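Somogyi Residences Staff Forum
Housekeeping and Linen > Bedrooms
Topic: Duvet corners, changeover procedure
Replies: 5 Views: 2841

Tallata_Linen
Posted Thursday, 09:14
Colleagues are asked to comment on the revised wording for guest bedrooms. The present draft states that each duvet is to be held by its two top corners, shaken once and laid square to the mattress. I should be grateful for views before the wording goes to Plukanik House.

floor3_supervisor
Posted Thursday, 09:52
I support the draft in general. I would, however, ask that the corners be dealt with before any shaking takes place. Where the filling has slipped away from a corner, shaking spreads the gap along the edge. Room 305 was returned to us twice on this point. 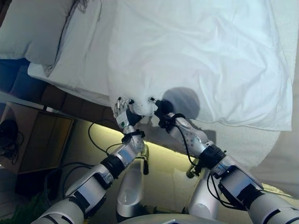
Which corner should be done first?
The corner nearest the pillow, on the side where the member of staff is standing. The opposite top corner follows, and then the two at the foot.

Kernudeck_Rooms
Posted Thursday, 11:30
I must disagree with the order given above. At Kernudeck we begin at the foot, as our covers close at that end and the fastening has to be checked in any case. Starting at the pillow means walking round the bed a second time. With 14 rooms on a corridor, this matters.

floor3_supervisor
Posted Thursday, 11:47
That is a fair point for covers which fasten at the foot. Ours fasten at the side. I do not believe one order can be imposed on both buildings.

Tallata_Linen
Posted Thursday, 13:05
Thank you both. I propose that the order be left to each building and that the text require only the following: take the cover and the filling together at the corner, hold firmly, lift clear of the sheet, then lay flat. Pillows are to be straightened last.

Kernudeck_Rooms
Posted Thursday, 13:20
Agreed as to the order. I maintain my objection to "shaken once". The heavier winter duvets require two shakes, and staff should not be marked down for it.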